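I got to Stemalwood a little after 10 in the morning, which is when the shop opens, and the owner was already on her second coffee and halfway through an argument with a clasp. "Don't mind me," she said, waving a pair of tiny pliers. "This thing and I have been at it since I came in. Sit anywhere that isn't covered in stuff."

That took me a minute! But I found a stool, and we got going.

Stemalwood does secondhand jewelry, mostly the cheap and cheerful kind, and it sits on a side street in Munro between a bakery and a place that fixes vacuum cleaners. She's had it for six years. Before that she was in the office at Brillora, a costume jewelry wholesaler, and I wanted to know why anybody would swap a steady paycheck for other people's old necklaces.

"I was bored out of my mind," she said. "I spent all day on the phone about boxes of earrings and I never got to see one earring. Then my aunt moved to a smaller apartment and handed me everything in her dresser. I sat on the floor with it for a whole weekend. I was so happy. I thought, well, there's your answer, dummy."

Her first sale was out of the trunk of her car at the Plura flea market, one May, in the rain. She made $182 and spent a good chunk of it on lunch. (I would have done the same.)

I asked what people get wrong when they bring things in to sell, and she put the pliers down for that one.

"They clean it! Please don't clean it. I've had people boil things. I had a man use toothpaste on a brooch, and he was so proud of it, and I just had to smile. Bring it to me dirty. I like it dirty."
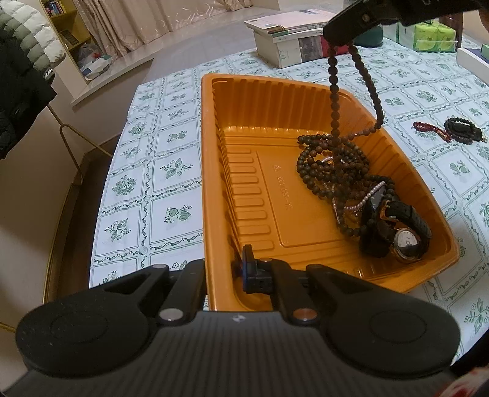

Dark beads waiting their turn in an orange tray.

Beads are her soft spot. She'll restring nearly anything, and she told me she'd rather do that than sell, though selling pays the rent. She works in the evenings with the radio on and ties a knot after each bead on the nicer strands, so that if the thread breaks you don't end up crawling under a restaurant table.

"The longest thing I ever did had 2912 beads in it," she said. "Tiny ones. The lady wanted it for her daughter's wedding and she wanted to know the number, so I had to count them. Twice, because the phone rang. Never again. I told her the next daughter is getting earrings."

So what does she wear herself? I'd been wondering, as she had nothing on but a plain ring.

"I'm like the baker who doesn't eat bread," she said, laughing. "It gets in the way of my hands. I dress up at Christmas and then I look like the tree."

A customer came in around then wanting a new battery and a chat, in that order, and the chat went on a good while. I ate half a bun from next door and tried on far too many bracelets. By the time we picked up again she'd gone back to the clasp, and I asked if she ever thinks about a bigger place.

"People keep telling me to. Then I'd need staff, and I'd be on the phone all day about boxes again. No thanks. I want a better lamp. That's my whole business plan, a better lamp."

The clasp finally gave in as I was putting my coat on. She held it up over her head like a trophy, and then she dropped it, and we both got down on the floor to look.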